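From: Azadeh Talebi
To: Fadlow Sewing and Mending List
Date: October 2, 2024
Subject: Re: waxing a canvas bag at home, which wax?

Catarina Esteves wrote:
> I have a cotton canvas tote that I use for the market and I would
> like to make it resist rain. My neighbor says to rub a candle on it.
> Is this enough, or do I need the real wax in a tin? I am also afraid
> that it will become stiff and ugly. And what do I do with the zipper?

Dear Catarina, dear all,

I have waxed four bags and one apron, so I am not an expert, but I made most of the mistakes already and maybe I can save you some of them.

A candle alone is paraffin in most cases. It works for light rain, but it becomes white where the cloth folds. I tried it in May on my first bag and after two weeks each crease looked like chalk. Now I use a mix of beeswax and paraffin, melted in an old can that stands in a pot of water. Please do not melt wax directly on the stove.

Khaki and tan cloth becomes darker when you wax it, so please try first on the bottom, where it does not matter. The type I am speaking of is this one:

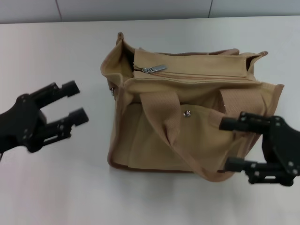
Canvas tote with zippered top, darker edging along the bottom seam.

About the zipper: keep the wax away from it. I put paper tape on both sides before I start, and I take it off while the wax is still warm. If some wax goes into the teeth, an old toothbrush and warm water are usually enough. Graça Bragança wrote to this list that she rubs a dry piece of soap on the zipper afterwards, and I do this also now.

For the heat, a hair dryer is good. An iron is faster but it will never be clean again -- I lost one this way. Work on a small part, let the wax go into the cloth, and continue. My last bag took 33 grams of wax, with the strap.

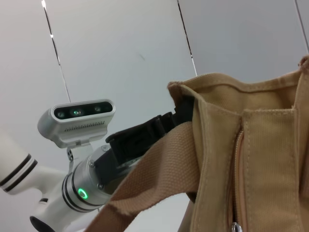 Seams need more patience than the flat parts, in my experience. The needle makes small holes, and the water finds them before it finds anything else. On a front panel like this one, with stitching down both sides and across the top, I would go over each line two times with a small brush. A coarse weave also takes more wax than you expect, so do not prepare too little. Then hang the bag for 20 hours before you use it.

It will be stiff in the beginning, yes. Mine became softer after a few weeks of normal use. Do not put it in the washing machine, only wipe it with cold water.

One question from my side: does somebody know if the Brunton wax in the tin smells strong? Rosário Morais has used it, I think, but I cannot find her message in the archive.

With kind regards,
Azadeh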